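4.2 Picking from a pile with two arms

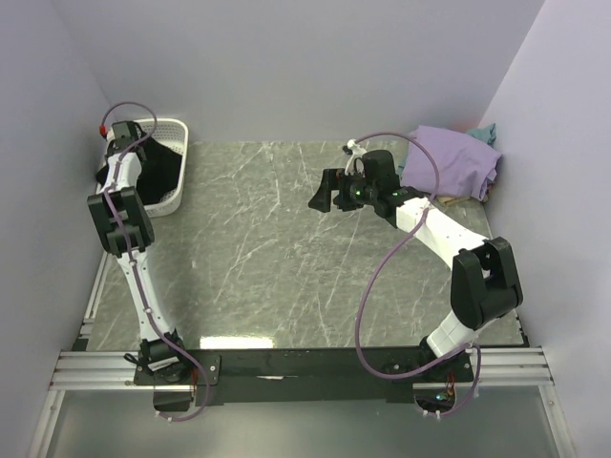
Once both arms could fold a shirt that had been laid flat for them, we wanted to know what happens one step earlier, when the cloth is still bunched up in a basket. This turned out to be the most interesting part of the whole project for us. A folding policy can lean on the outline of the shirt. A picking policy has no outline to lean on, and dark cloth in a deep container is close to the worst case for the depth channel.

Our method, which we call Fimatora, splits the problem between the arms. The left arm works at the basket (Fig. 3) and is trained only to get a secure pinch on one layer of fabric. The right arm waits over the table and is trained to take over a free corner as soon as one appears. Each arm has its own small network, and the two share a short memory of recent wrist positions. We had expected to need a central planner on top. We tried one, following the design of our earlier Warov system, and it made the handover slower without making it any safer.

Training used 100 demonstrations, all recorded by Anil Subramaniam on the same table. We held out 40 further starting piles for testing and did not tune anything on them. A trial counts as a success when a single garment leaves the basket and both grippers hold it above the table at the same time. Lifting two garments at once is a failure, even if one of them drops off later.

Under these rules the shared-memory version succeeded on more of the test piles than either of our baselines, and we were delighted to see how it recovered from bad grasps. When the first pinch closes on nothing, the left arm opens, moves a short way along the basket wall and tries again. Nobody wrote that behavior by hand. We traced it back to 2 demonstrations in which the operator missed and corrected, and removing them from the training set made the retries disappear. That is a striking amount of influence for such a small share of the data!

Figure 3: The two-arm cell used for the picking trials, with the left gripper at the basket and the right gripper over the table.

The remaining failures are mostly double lifts. Thin fabrics cling to each other, and the policy has no sense of weight that would let it notice. Aurelio Garrido is now adding joint torque as an input, and we return to this in Section 6.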